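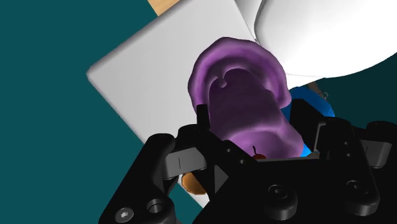
**Sinaga sim league, tank-lid round – grasp on the purple piece**

**waterow_15:** Our club entry fails seed 44. The planner picks a side grasp on the purple piece and the wide base collides with the lower finger links. Physics step is 4 ms. Any fix short of a new planner?

**raili_halonen:** Raise the approach. Sample only the narrow upper part and drop any candidate near the flare.

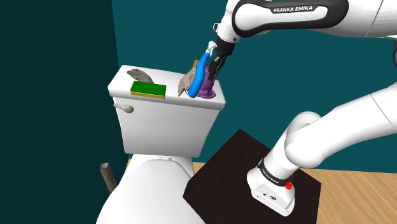
**Elsa Tuominen:** Disagree. The upper part is uneven, so contact normals are poor there. Check your collision mesh first – a convex hull fills in everything above the base.

**waterow_15:** It is a hull. I'll decompose it and rerun.
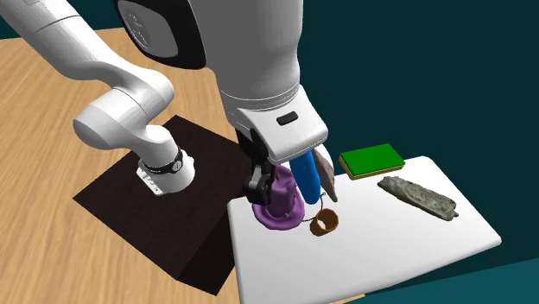 Rerun done, 555 trials on the Govby build. Seed 44 passes now. Seed 15 still drops the object during the lift.

**raili_halonen:** Then it's friction. Post your contact parameters.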